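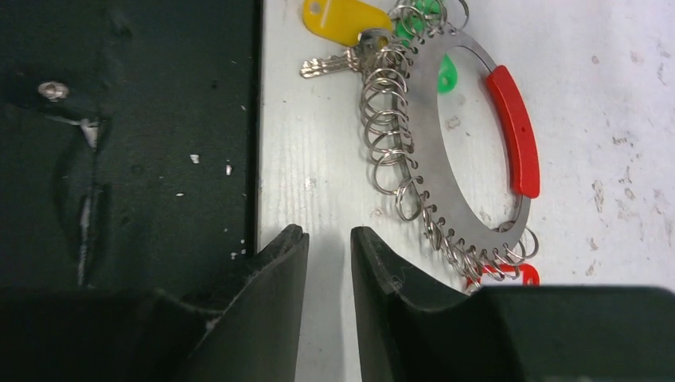 Wrist camera view: key ring holder with red grip, split rings and colored tags, fingers at the bottom of the view.

How to test whether your robot arm can sort a bunch of keys

People keep asking me whether machines can do chores yet, and I always want to answer with a chore. Folding towels gets all the attention, but my favorite is keys. Every shop has a ring of them, every house has a drawer of them, and a person can pick out the right one while talking on the phone. For an arm with two fingers it is a wonderful, maddening little job!

This page walks you through the test I use. You can run it on any small arm with a parallel gripper and a camera at the wrist. Mine is a Pirkden arm with the stock fingers, driven by Gimik, but nothing below depends on either one.

What you need

A key holder with a stiff frame and plenty of loose rings. Steel is good practice because it shines, and shiny things are where cameras get confused.
Keys with plastic tags in different bright colors. Yellow, green and red work well together.
A pale, flat surface. Scuffs are fine. Mine has plenty.
A notebook, or a spreadsheet if you are tidier than me.

Step 1: Grab the holder

Start with the easy win. Lay the holder flat and ask the arm to pick it up by the frame and put it down a hand's width away. Keep the target on the grip and away from the loose rings. If your gripper closes on thin wire loops, they slide over each other and you learn very little.

My arm gets this right almost every time now. When I started in May it was closer to half, and the fix was simply lowering the fingers another 2 mm or so before closing. Check your own height before you blame the software.

Step 2: Find a tag by color

Say "yellow tag" (or type it, or click it) and have the arm hover over the right one without touching anything. Do this for each color, then shuffle the bunch and go again. I ran 188 of these and 160 were correct. Most of the misses came when a tag was half hidden under the rings, with only a sliver of color peeking out. A person fills in the rest without thinking. Mi-kyung Ok, who wrote the color picker in Gimik, suggested letting the arm look from two heights before choosing, and that helped more than anything else I tried.

Step 3: Pull one key free of the bunch

Now the fun starts. Pinch the tag at its free end, lift slowly, and stop when the rings go tight. You are only trying to get the key clear of its neighbors. Leave it on its ring.

Go slower than feels reasonable. Fast lifts bring up the whole cluster, and then you are holding a wind chime. I give it 13 seconds from pinch to stop. Out of 47 tries I got a clean separation on 19, and I was thrilled with that.

Step 4: Take a key off its split ring

Try it once, for the experience. You need to pry the coil open, hold it open, and slide the key around, which for most of us means a thumbnail and some muttering. My arm has never done it. Nele Segers got partway with two arms and a wedge printed at the Groen makerspace, and I would love to hear from anyone who has finished the job.

So, can they do it yet?

Moving the bunch, yes. Pointing at the right key, mostly. Untangling, sometimes. Taking keys off and putting them on, not on my bench. That is still a huge amount of progress for hardware that fits on a desk, and I grin every time a tag comes up on its own.

If you run the test, write down the misses along with the hits and note how the bunch was lying each time. The Fekent forum has a thread for results. Next up on this page: the same four steps with the lights turned down.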